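Filed under: Criminology » Course texts » Violence and public order

Chapter 6
Recording and Classifying Street Violence

6.1 Scope of the chapter

An assault in a public place produces several records. The ambulance service logs a call, the hospital logs an admission, the police open a crime report, and a local newspaper may print a short item. The four accounts rarely agree in every respect. They are written for different ends, by people who arrive at different times, and each uses its own headings. This chapter deals with the way such records are made, how offences are sorted into classes, and what can safely be inferred from the totals.

The term 'street violence' is used here for any use or threat of physical force between persons in a place open to the public. It includes robbery with violence. It excludes incidents in private dwellings, which are treated in Chapter 7, and those in prisons. Licensed premises are a border case. Most forces class the interior of a public house as a public place during opening hours, but practice differs, and older returns often give no indication of which rule was applied.
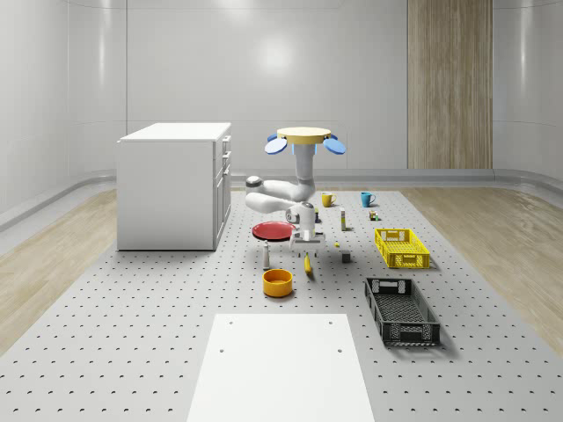 The distinction between an incident and an offence should be fixed at the outset. An incident is an event reported to the police, whether or not a crime has taken place. An offence is an act which, on the information available, meets a legal definition. One incident may contain several offences, and many incidents contain none. A table headed 'violent incidents' cannot be compared with one headed 'violent offences', even where both cover the same town and the same year.

6.2 The Irkthorpe returns

The main worked case in this chapter is taken from the town of Irkthorpe. Over the study period 978 incidents of street violence were entered in the town's register. Each entry gives the time of the call, the street, the number of persons injured and a class code. Entries for July were made on a revised form which added a field for weapons. Before that month, weapons appear only in the free text, if at all.

The register was coded twice, first by the officers who made the entries and later under the Brendik scheme, which sorts incidents by degree of injury and by the prior relation between the parties. The two codings differ most in the lowest class, where no injury is visible and the record depends wholly on what the complainant reports. Differences in the highest class were few – serious wounds are described in medical notes, and these leave less room for judgement.

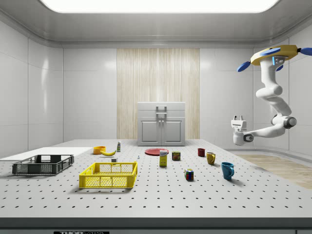
One reader of the draft chapter, Després, objected that the degree of injury is a poor basis for any scheme. The same blow may bruise one person and kill another, the comment ran, and a scheme built on outcomes measures luck as much as conduct. Grandel replied in the margin that intent is seldom recorded and cannot be recovered afterwards from a form. Both points are taken up in Section 6.4, where schemes based on intent are set beside those based on harm.

6.3 Sources of error

Under-reporting is the largest source of error. Victims may fear reprisal, may have taken part in the fight themselves, or may think the matter too slight to report. The extent of under-reporting is not constant, and it varies with the age of the victim, the hour and the distance to the nearest police station.
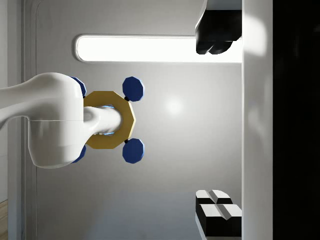

Delay is a second source. A report made within 20 minutes of the event will normally give a usable time and place. One made after 3 days often gives neither, and the recording officer may enter the time of the report in place of the time of the offence. Where this has been done, a false peak appears in the morning hours.

Double entry is the third. It occurs where two witnesses call separately and their calls are not linked – a common fault on busy nights. Students working with raw registers should sort the entries by street and time before any counting is attempted, and should keep a note of every pair merged.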